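差出人: Tharindu Dewan
宛先: 洗面・水回り用品メーリングリスト
日付: 11月5日
件名: Re: 水切りトレーの底形状と天板の跡について

Dewanです。先週いただいた質問に、手元で確認できた範囲で回答します。引用は必要な箇所だけ残しました。

> Tuの棚板に直接トレーを置いている方はいますか。
> 当方はPurkoの浅型を使っていますが、底の穴が小さく、
> 白いものを載せておくと翌朝まで下側が湿っています。
> 底が格子のものに替えれば改善するでしょうか。
> それから、木目の天板に置いた場合に白い跡が残るという
> 話を以前このリストで読んだ気がするのですが、
> 過去ログで見つけられませんでした。

まず過去ログの件ですが、5月の「天板の輪じみ」というスレッドです。件名に「トレー」が入っていないため、検索では出にくいと思います。当時の結論は「塗装の種類による」で止まっており、製品ごとの一覧は作られていません。私の投稿も一通ありますが、Kirnusdaleの旧宅の洗面台での話なので、今回の参考にはなりません。

次に底形状です。穴あき底と格子底の差は、穴の総面積よりも、載せたものと底が触れている部分の幅で決まると考えています。穴あき底は板に穴を開けた形なので、穴と穴の間の平らな部分に水が膜になって残ります。細いリブを並べた底では、接触が線に近くなり、水は側面を伝って下に落ちます。石けんのように底面が平らで硬いものではこの差がはっきり出ます。コットンや丸めた布のように柔らかいものでは、自重で沈んで隙間をふさぐため、差は小さくなります。

質問者の方の「白いもの」が石けんなのか布なのかで、答えが変わるところです。布であれば、トレーを替えるより、広げて掛けるほうが早いと思います。 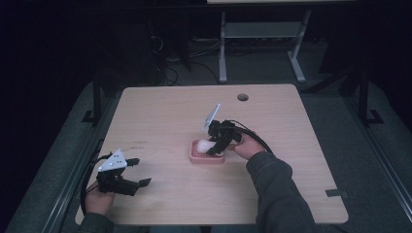
置き場所についても書いておきます。縁が立ち上がったトレーは、落ちた水を外に出しません。天板にとっては都合がよいのですが、トレーの内側に溜まった水を捨てる作業が必要になります。私は朝に一度、格子を外して本体を空けています。格子が外れない一体型の場合は、傾けて角から流します。角が丸いものは水切れがよく、四角いものは角に石けんかすが溜まります。掃除の手間は主にここで決まります。

測定の条件と結果です。Tekicoの石けんを使い、使用後にトレーに置いた状態から、底面に当てた紙に水が移らなくなるまでの時間を測りました。

Purko浅型(穴あき底): 566分
格子底(リブ式): 340分

室内は窓を閉め、換気扇は止めています。それぞれ一回しか測っていないので、細かい数字に意味はありません。湿度は記録を忘れました。石けんの重さは測定開始時で80グラムです。使いかけで底が少し反っていたため、新品ではもう少し長くかかるはずです。コットンは同じ方法では測れませんでした。紙を当てると押した力で水が出てしまい、終点が決められません。良い方法をご存じの方がいれば教えてください。

> リブの間隔はどのくらいが適当でしょうか。

石けんが小さくなったときに落ちない間隔、というのが上限になります。狭いほうは掃除の道具で決まります。歯ブラシの毛先が通らない間隔だと、かすが固まった後は漬け置きしか方法がありません。間隔をミリ単位で指定して買える製品を私は知らないので、店頭で歯ブラシを当ててみるのが確実です。

天板の跡については、二種類を分けて考えてください。一つは水滴が乾いて残る水垢で、薄めたクエン酸を含ませた布で拭き、その後水拭きすれば取れます。もう一つは塗膜の内側が白くなるもので、こちらは拭いても変化しません。濡れたトレーを長時間置いたままにした場合に起きるのは主に後者です。見分けるときは、照明の位置を変えて斜めから見てください。木目調の天板は照明の反射で部分的に白く見えるので、正面から一方向だけで見て判断すると間違えます。光源を動かして一緒に動くものは反射です。

クエン酸は無垢材やオイル仕上げには使わないでください。変色した例が5月のスレッドにあります。

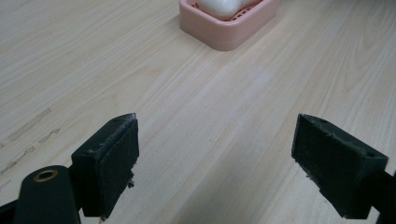 木目の天板に置いたピンクの石けん置き。内側に格子状のラックが入る。

色についての補足です。淡い色のトレーは水垢が目立たず、濃い色は目立ちます。見た目の好みの問題ですが、汚れに気づく時期が変わるので、掃除の間隔にも影響します。ピンク系は赤みのあるぬめりが出ても見えにくく、私の場合は指で触って確認しています。白い石けんを載せていると、かすも白いので、リブの根元に溜まっているかどうかは外してみないと分かりません。

脚の有無についても以前質問がありました。底面全体が天板に接する形のトレーは、外側に垂れた水が下に回ると乾きません。薄いゴム足を四隅に貼れば隙間ができます。手持ちのゴム足は一袋32個入りで、当分なくならないため、近くの方には分けられます。個別にメールをください。粘着面が濡れているとすぐに剥がれるので、貼る前にアルコールで拭いて乾かす必要があります。

> Tuの棚板の耐水性について、メーカーの資料はありますか。

私は持っていません。棚板の裏に型番のシールがあれば、それを添えて問い合わせるのがよいと思います。回答が得られたら、このリストにも転載をお願いします。その際、件名に「トレー」か「棚板」を入れていただけると、後で検索できます。

コットンの乾燥については、重量の変化で測る方法を試す予定です。台所用のはかりでは最小表示が粗いため、細かいものを借りられるか確認しています。

Dewan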